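Bin picking kits > Rukudico two-finger add-on, anyone run it past the trial period?

gantry_lou
Apr 26, 2020
We are looking at the Rukudico bin kit for a small cell. It comes as a software license, a two-finger gripper and the calibration plate. The sales sheet says it handles "unsorted elongated parts" from deep metal bins. I have the trial license until the end of the month and would like to hear from people who kept it. Main concern is parts that end up against the bin wall. Second concern is the license, which is tied to one controller serial number and costs extra to move.

tmarsh_cells
We kept it. 1687 hours on the first gripper, one finger pad change. Planning is slow with a full bin and acceptable with a sparse one. The wall clearance parameter ships at 9 mm, and that is too conservative for anything lying parallel to a wall. Lower it before you judge the product.

Ocampo_G
Tmarsh, did you lower it globally or per wall? On our version the per-wall setting does not survive a restart. I reported it in December and got a ticket number.

tmarsh_cells
Globally. I never got per-wall to stick either.

gantry_lou
Good to know. My test so far is long blocks, a few at a time, in a sheet-metal bin with sloping sides. Vision is set to the vendor's defaults.

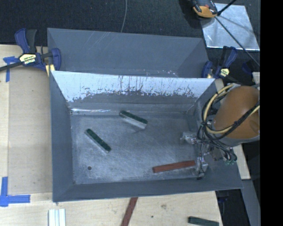

Pick order is where I disagree with the manual. It tells you to let the planner rank everything by height and leave it alone. With parts in a single layer the height ranking means very little, and the planner swaps its first choice between scans with nothing moved. I ended up ranking by distance from the nearest wall, with a penalty for parts lying nearly parallel to it. The reddish-brown bar down by the front wall is the kind that gets the penalty, and the green ones at a steeper angle get taken earlier. Cycle time went up a little. Failed plans went down enough that I don't care.

Ocampo_G
I would not do it that way. If you leave the wall parts until last you finish every bin with the hard ones, and your operator learns that the cell always stops at the end. Take a wall part whenever the planner has a valid approach for it, even at a lower score. Otherwise you are hiding the failure rate in the last few picks.

gantry_lou
The failure rate is not hidden, I log it per pick. A wall part sometimes shifts when a neighbor is lifted, and then it becomes an easy one. I would like to give it that chance.

Ocampo_G
Sometimes. It can also shift into the corner.

pfeil
Has anyone looked at the reflections? Bare sheet metal gave us phantom surfaces with the Rukudico camera settings. A bright line along the bend between floor and wall, like the one in gantry_lou's picture, came back as a raised edge in our point cloud and the planner kept avoiding it. We dropped exposure and took two scans per pick. The Treltamano package does this without asking, the Rukudico one makes you build it yourself.

tmarsh_cells
Treltamano is also twice the annual fee and won't talk to our controller without a gateway box. I had it on loan. The vision is better, no argument. The motion side was worse for us, with joint limit stops near the bin rim that their support could not reproduce.

pfeil
That was the old release. The rim problem was fixed.

tmarsh_cells
Not on our arm it wasn't.

ljiang
Lanying Jiang here, integration work, no connection to either vendor. Two points. First, bins must not move between calibration and picking. Clamp them. A few millimeters of creep will eat the whole clearance margin once you lower it as tmarsh suggests. Second, check hose and cable routing at full wrist rotation with the arm inside the bin. The planner's collision model for this kit covers the gripper body and fingers only, so any slack you leave in the cables is invisible to it. You can add a cylinder by hand in the tool file.

gantry_lou
The bins are clamped where they meet. I had not added anything for the cables. How large did you make the cylinder?

ljiang
Large enough to contain the loop at its widest. Jog the wrist through its range and measure. Don't copy someone else's number.

Ocampo_G
Agree with that one. Also ask Rukudico for the extended log before the trial ends. The standard log keeps only the last 200 picks and overwrites the rest, so you can't compare two ranking methods over a shift.

gantry_lou
Requested. I'll run Ocampo's order and mine on the same parts and post both logs. If the license transfer fee is still in the quote I will probably pass anyway.

tmarsh_cells
Ask for it in writing. Ours was waived on the phone and then showed up on the invoice.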